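We use cookies to keep the list archive running. Accept | Manage

Posted Thursday by Bernadette Moriarty

Lachlan Kingi wrote:
> Has anyone had hands on the Lowther fingers from Batedby? We
> strip old office desktops for parts and I'd love to hear how
> they manage around a CPU socket before I ask for the money.

Hi Lachlan, and hello to everyone I missed at the last meetup!

We've had the Lowther set on trial at Ciltholm for 7 weeks now, and I'm fonder of it than I expected to be, so do read this with that in mind.

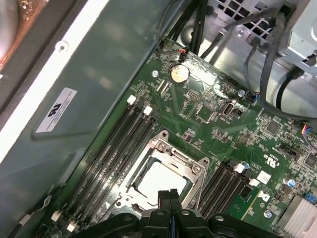

Lowther fingers just below the CPU socket, Dell board.

The shape is what sold Reet and me — with memory slots on both sides of a socket, you really don't want anything bulky coming down in there.

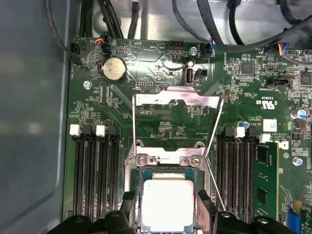
My one real grumble is the pads. Ours needed replacing after 100 cycles, and a spare pair took two weeks to reach us (Alby Pearce at Batedby was lovely about it, I should say). The manual is thin on processors too, so set your closing force low and creep up from there.
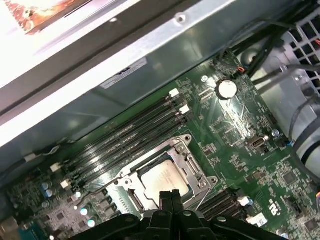 Price was 3156 for the full kit, with the wrist mount included. I'd still ask for a trial first, and you're welcome to call me any afternoon for a good long chat about it.

Warmly,
Bernadette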